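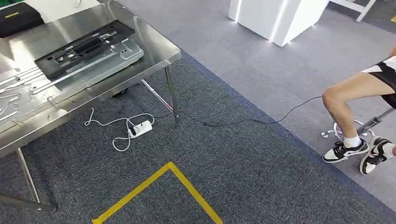 Call for Speakers: Uvier Days, the observability and tracing meetup that got out of hand

Uvier Days started as a meetup for people who ran distributed tracing in production and wanted to complain to someone who would understand. It is now a two-day conference with lanyards. We are looking for speakers for the next one, which takes place in Gedska in February, when the weather gives you no reason to skip a session.

Proposals close Wed 16 September at midnight, in whatever time zone you happen to be standing in. We used to specify UTC and spent a whole morning answering email about it.

What we want

Talks from people who operate things. Last year we received 83 proposals, and 67 of them had the word "journey" in the title. We accepted a few of those anyway, on the strength of the second paragraph. You can improve your odds by putting your second paragraph first.

Subjects we would be glad to hear about:

Sampling, and what you threw away that you later needed
Moving from one telemetry backend to another while both were on fire
Alert cleanups, including the ones that had to be rolled back
What your metrics bill looked like before and after somebody in finance found it
On-call for teams of four or fewer
Instrumenting software written before anyone on your team was hired
Dashboards you deleted, and how long it took for someone to notice

We have heard the introduction to the three pillars. We have heard that there are in fact four pillars, and one year we heard a case for seven. If your talk has pillars in it, please let them hold something up.

Formats

Full talk: 35 minutes plus questions. The questions are often comments. We moderate.

Short talk: 15 minutes, no questions, straight on to the next one. These fill up last and get the best feedback scores, so do consider it.

Outage story: 20 minutes, no slides, no recording, no phones. You tell the room what broke and what you did about it. Please clear it with your employer first. We will not ask for proof, but we have had one speaker go very quiet in the middle of a sentence.

Workshop: half a day. It must run on an ordinary laptop over conference wifi, so plan for no wifi. Send us your setup instructions with the proposal. One of us will follow them to the letter, including the typos.

There are 18 slots across all formats.

Vendors

You may work for a vendor. Many of us do, or did, or will by February. You may mention your product once, on the slide with your name on it. If your talk only makes sense to people who have bought something from you, Makris is our main sponsor and they can tell you how to get a booth. Makris does not pick talks, see the proposals, or get a keynote. They get a large banner and first go at the coffee.

What you get

A free ticket for both days and one for a guest. Two nights in the hotel next to the venue, three if your connections are awful. Travel is covered up to a sensible amount, and we book it for you so that you don't have to chase a refund until summer. Workshop leaders are also paid a fee. A dinner the night before, at which it is bad manners to rehearse.

First-time speakers can ask for a practice partner. Tick the box on the form and we will match you with someone who has spoken before and remembers being scared of it. Ticking the box has no effect on selection.

How we choose

Round one is anonymous. Reviewers see your title, abstract and notes, so leave your name and company out of all three. Round two is the program team in a room with a whiteboard, trying to avoid an afternoon made up entirely of talks on collectors. You will hear from us either way. If it's a no, you can ask why and receive two or three honest sentences.

How to submit

Fill in the form on Zasar, which is the proposal tool we use and have learned to live with. It logs you out after a while and does not save drafts, so write your abstract somewhere else and paste it in. The reference for this call is 3479. Put it in the first field or your proposal will end up with the people organizing a database event down the hall, who are lovely but have their own problems.

Abstracts should be under 300 words. You may submit up to two. Slides are not needed until the week before, and we know when you'll be making them.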